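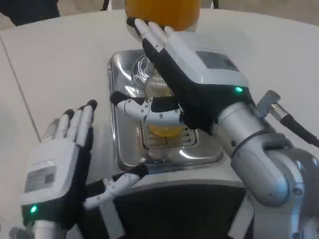 Home Columns Software Archive About

I have a bee in my bonnet about timeouts, and I'm going to let it out. Most robot software I get asked to look at is held together by them. Close the hand, wait 3 seconds, carry on. Open the tap, wait, shut the tap. It's the programming version of putting your dinner in the oven and leaving the house. And yes, I know why we all do it (I've written hundreds of the things, and a few are probably still running in Skelimham), but pouring a drink shows up the habit better than any textbook. You've got a clear container with ribbed sides standing in a shiny steel tray, a shallow bit of yellow liquid at the bottom of it, and two sets of fingers in the way of nearly everything you'd want to look at. A timer doesn't know any of that. It counts to its number and tells the rest of the program that all is well!

The usual answer is that seeing is hard, so why not count instead? I had this out at length with Eero Koivisto, who wrote most of the task layer in Wuvano and is a much tidier programmer than I am. His view is that a fixed wait is at least predictable. You can read it in the log, you can change it in one place, and when it's wrong it's wrong the same way every time. He'd take a dull mistake over an exciting one, and I do see the appeal. I've spent whole evenings chasing exciting ones.

But a wait is only predictable from the program's side. The juice doesn't care what you typed. A full dispenser runs faster than a nearly empty one, pulp gets into the tap, somebody swaps the glasses for taller ones at lunch. Every one of those turns into a new number, and before long you've got a settings file with 49 waits in it and a comment next to each saying "do not touch". I opened one like that in June. It had a wait called settle, another called settle2 and, my favourite, settle_really.

What I'd like people to write down is the thing they're waiting for. Say it in plain words first: the level has reached the line, the fingers have stopped moving, the lever is back where it started. Then go and find something that can tell you so, even badly. A poor estimate of how full a glass is, checked over and over while the tap's open, will serve you better than a beautiful number somebody measured once on a quiet morning.

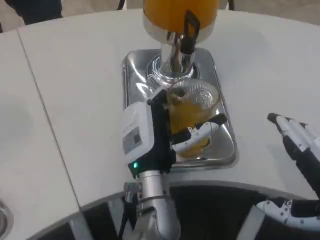

And badly is fine, it really is! People hear "check the level" and picture months of training and a cupboard full of graphics cards. My first go was 12 lines that looked for the edge between coloured and not coloured, and gave up politely when it couldn't find one. The giving up was the useful bit. Once the check could say "I don't know", the planner had something to work with. It could move the other hand out of the way, or look from a different angle, or shut the tap and ask for help. A timer never says it doesn't know, so you never write the code for what to do next, and then of course there isn't any when you need it.

Keep a timeout as well, by all means. I'm not daft. Something has to close that tap if the camera process falls over. But it should be the long one at the back that means "this has gone wrong", and it should shout when it goes off. In Vuorinen, the little sequencer I use at home, a timeout counts as a failure and stops the run unless you've written down in so many words that you're happy with it. It's annoying for the first afternoon. After that you start noticing how many of your happy runs were only happy by luck.

Which brings me to the tools, and this is where I get properly grumpy. Look at the starter project that comes with Parnent. Sleep is a drag-and-drop block, right there on the front panel, nice and blue. Waiting on a condition is three menus deep and wants you to write a callback. So naturally every beginner reaches for the blue one, and by the time they've got 200 blocks on the screen they're not going back to swap them. I don't blame them one bit. I blame whoever laid out that panel. Swap the two over, put "wait until" at the front and hide sleep somewhere dusty, and I think half the late-night messages I get would dry up.

Eero says I'd only get different messages. He may well be right, and I've offered to let him answer the first lot.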